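Loka bench arm: pre-run inspection, shared workshop, January

Covers the arm, the parallel gripper, the supply and the simulation model used for dry runs. Work through in order. Anything marked HOLD stops the powered run.

1. Base clamps tight, no movement by hand at full reach. OK.
Comment: the rear clamp had backed off a quarter turn. Retightened and paint-marked.

2. Emergency stop cuts motor power. OK.
Comment: tested from both sides of the bench. The Cartwright supply drops out cleanly. Logic power stays up, as wired.

3. Cable run clear of the elbow joint. OK with comment.
Comment: sleeve is rubbing at the second tie. Move the tie before the next session.

4. Joint limits in the controller match the model. HOLD, now cleared.
Comment: base limit was 136 degrees in the controller and 129 in the model. Both set to 129.

5. Simulated grasp run before powered grasp. OK.
Comment: test piece is the pink block. Check finger clearance on both sides from the wrist view, and check that the fingers close square to the faces.

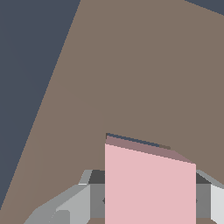 The closing speed in the Rindico config file is still the default. Leave it there until item 7 is signed off.

6. Gripper screws and finger pads. OK.
Comment: thread lock applied to the left finger only. Right finger to do.

7. Grip force limit set and tested. HOLD.
Comment: the spring gauge sticks at the low end, so the reading can't be trusted. Borrow the one from the Virum workshop and repeat three times.

8. Reach boundary taped on the bench. OK.
Comment: tape is at 515 mm from the base centre. Nothing is to be stored inside it, including mugs.

9. Log file written and readable after shutdown. OK.
Comment: last run is number 229.

Result: simulation only. No powered grasping until item 7 is closed. Recheck Sunday, items 3, 6 and 7.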